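Search products, services, locations
Search

Mavano Opens Refurbished Craft and Writing Room at Tosville Site

TOSVILLE, August. Mavano has completed the refit of its shared craft and writing room in Tosville. The room reopens this month with decorated worktables, upright pen storage and a revised stock of pens and markers.
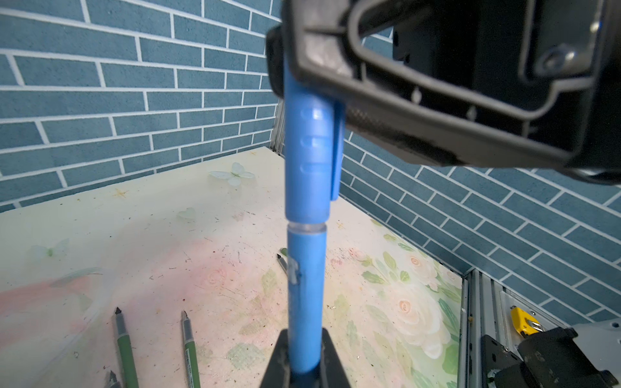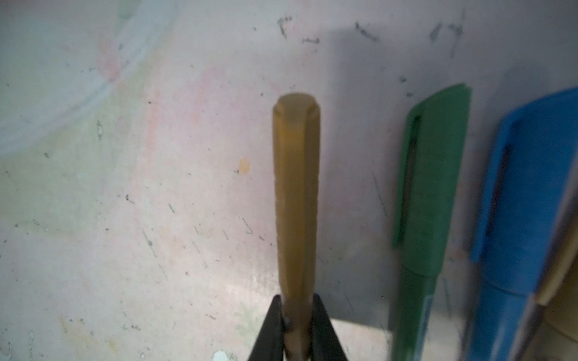

Pens and markers in use at the Tosville room.

By the Mavano Press Office
August | Company News

The room covers 475 square feet on the ground floor of the Tosville site and seats up to 30 people. It is available for card making, lettering, label writing and general paper crafts. The refit was carried out by Sproģis, which also supplied the storage shelving and the lighting.

Existing tables were kept where the frames were sound. One of them has a pale cream top with painted pink and white roses, green leaves and butterfly motifs. The tops have not been resurfaced. Mavano reviewed the cost of replacement and decided that marks from ordinary use did not justify it.

Pens and markers are stored upright at the point of use. The previous arrangement used flat drawers along one wall, and users had to leave their seats to change colors. Under the new layout, each table is stocked at the start of a session and checked at the end. Blue and green are among the colors supplied. Capped pens with a pocket clip remain part of the standard stock.

Pens carried over from the old room stay in service as long as they write. A worn or missing label is not a reason for disposal. Dry pens are removed at the end-of-session check and replaced from a central cabinet, which holds 128 pens and markers when full.

Stock is recorded in Grakitard, the inventory system already used at other Mavano sites. Entries are made by color and tip width. Reorders are placed every 4 weeks.

Sessions run in the morning and afternoon. Groups may reserve the full room through the Tosville front desk. Paper and card are included in the session fee. Users may bring their own pens, but these are not entered in the stock record.

Mavano operates shared workrooms and supply counters. Sproģis designs and installs interior fittings for small commercial spaces.

This site uses cookies to improve your experience. Accept | Manage settings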